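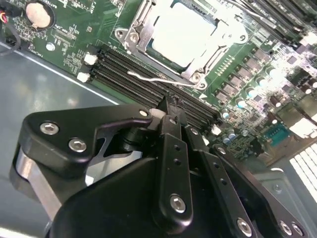

A motherboard and its memory slots, on the bench in Castham.

Old desktops get the lid off in Castham

CASTHAM, April 2021 - The office computer that wheezed through your last tax return may have more life in it than you do. That is the working theory at Zivmont, a repair shop that has taken in 200 retired desktops since December and means to get 125 of them running again.

Siwan Maddocks, who owns the place, starts each one the same way: tower on its side, panel off, a long look at the insides. The Dell now on the bench has blue plastic latches and tabs in several corners, a color she has come to associate with not needing a screwdriver.

"Someone in an office somewhere thought about my knuckles," she said. "I'd like to send a card." 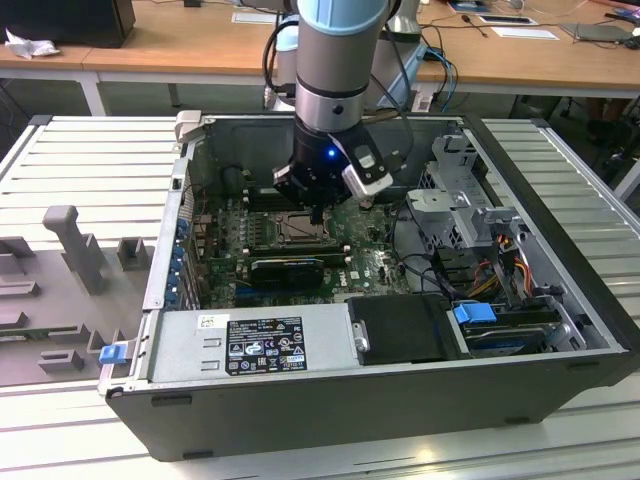 The fussy part

Memory sticks and hard drives forgive a certain amount of fumbling. The processor doesn't. It has to go down square on a bed of very fine contacts, and a bent one can turn a working board into a wall ornament. Maddocks has one of those, over the kettle.
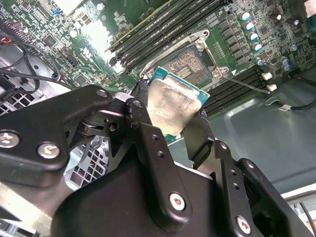
A processor above the open socket. The smears on top are typical of a secondhand chip.

Finished machines will go for $100 apiece, keyboard included, mouse negotiable. The first 24 are promised to the reading room on Cunard Street, where Sioned Probert has been running homework hours on two computers and a sign-up sheet - the sheet being the faster of the three.
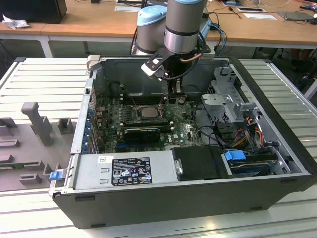 Probert said she isn't picky about looks. She would like them to start before the children lose interest, a window she puts at a minute and a half.

Donated towers can be left at the Wilczyńska building, side entrance, mornings only. Please take your discs out of the drive first. The shop has plenty of Christmas music already.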